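Small parts amnesty – sort your bits out before June

Quick one, writing this between two other things so forgive the state of it.

The big tidy at Monside is on. We have 163 drawers in the workshop wall and I would bet most of us could name what is in 7 of them. Lids without jars, jars without lids, washers in the screws, screws in with the tea. It has to stop.

So, how it works. Take a drawer, any drawer. Tip it out on a clear table, one drawer at a time please, and put like with like in the shallow trays. Then label the tray. Then back on the wall. Anything you can't identify goes in the Patwary box by the door and Sajib Biswas will go through it at the end of the week. He has said he is happy to do this. We'll see.

Trays – another 44 have come from Lellum, same low shape as before, stacked under the sink. Please don't take them home for seeds. You know who you are.

Labels – pencil first, then pen when your sure. Masking tape is fine but not on the wood, it lifts the varnish. No more "misc" please. We found four drawers marked misc and one marked misc 2.

Discs, caps and lids get a tray to themselves this time. Last year they went in with the washers and the Bultine people spent a whole afternoon picking them out again. Flat round things together, however small. If it rolls off the table, go after it now, it won't be there tomorow. 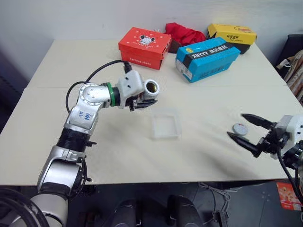
One round grey-and-white piece and the little tray, sorting table.

Also wanted: shoe boxes with lids, a decent magnet, more pencils. Old jam jars we have plenty of, thank you.

Table slots are on the sheet by the kettle, put your name down for an hour or a morning. Mornings are going fastest. If you can only do ten minutes then do one drawer and leave the rest. Half-done drawers go back with a bit of red wool tied on the handle so the next person knows.

More next issue, including the paint shelf – sorry in advance.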